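June, 7:40 a.m. — handling rules, soft goods

Went over the draft with Mal-soon Koo. Rule 2 now reads: grip knitwear by a bunched fold, never by a single loose thread or label. Fingers close fully before any lift.

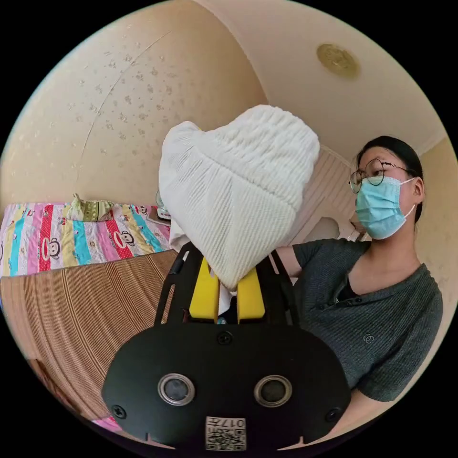 Unit label gets logged before the first grasp — Jae-hoon skipped it twice in the last batch. Masks stay on in bedrooms. Limit is 100 grasps per operator, then swap. Open: does a dropped item count as a grasp? Ask Hwa-young.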